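Picking software FAQ: the questions we keep getting
By the Stetance integration desk
Last updated: April

We install and maintain bin-picking software for other people, which means we spend a lot of time cleaning up after sales demos. These answers are less cheerful than the ones in the brochures. Where we have numbers of our own, we give them. Where we only have the vendor's word, we say so.

Does Drasolix work on objects it has never seen?

Sometimes. The vendor's phrase is "any object," and we'd ask for that in writing. Drasolix proposes grasps from a depth image and ranks them by score, so it will always give you an answer, even for a thing it has no business touching. A score of 0.9 tells you the network is confident. It doesn't tell you the gripper will come up with something in it.

What did your own test show?

We ran 500 attempts on mixed household items with the stock settings. 348 ended with one item held and moved to the drop point. The rest were empty closes, drops on the way, double picks, or the planner giving up. The vendor's figure for a similar mix is higher. They didn't say whether planner failures were counted, and we've asked twice.

Why household items? Our parts are all the same.

Then you may not need this software at all. For identical parts with a good CAD model, an older template matcher is easier to fix when it breaks. Mixed clutter is useful for finding out where perception goes wrong: dark bristles, thin handles, shiny plastic, anything hollow. A bowl is a good one. The grasp network likes the rim and is right to, but if the segmentation has merged the bowl with its neighbor, the approach comes in at a silly angle.
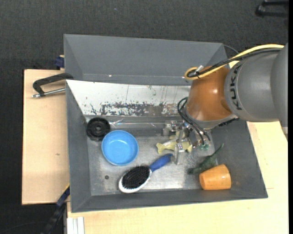 Most of the trouble we see is near the walls. The planner treats the bin as a solid model, and if that model is off by even a little, one of two things happens. Either every grasp close to the side gets thrown out as a collision, or none of them do. Measure your real bin, slopes included. Don't trust the drawing.

Is the Nerkura planner faster than the one that ships with it?

On our cell, yes. Median planning time was 70 milliseconds with Nerkura and 309 with the stock planner, same computer, same bin model. Before you get excited, look at where the rest of your cycle goes. Ours was mostly waiting on the camera and the arm – a faster planner didn't change the daily total much. It's also pickier about joint limits and gives error messages that could mean anything.

Can we retrain on our own data?

You can. Whether you should is another matter. Retraining fixed our trouble with black objects and made clear plastic worse, and we only found out because we kept the old test set. Keep yours. If a vendor offers to "continuously improve" the model on your line, ask how you roll it back at 3 a.m. on a Sunday.

Do we need force feedback?

For reaching down into a pile, we'd want it. Vision gives the planner a floor height, and that height is an estimate. Set a contact threshold and log every time it trips. If it trips often, check the camera calibration before you touch anything else.

What about the Tolentino dashboard?

It's pretty. The success rate on the front page leaves out attempts that were canceled before the gripper closed, so it will always look better than your line feels. The raw logs are fine, and you can export them. Use those.

Will you tell us which one to buy?

No. Bring us a box of your worst items and the logs from your current setup, and we'll tell you what broke.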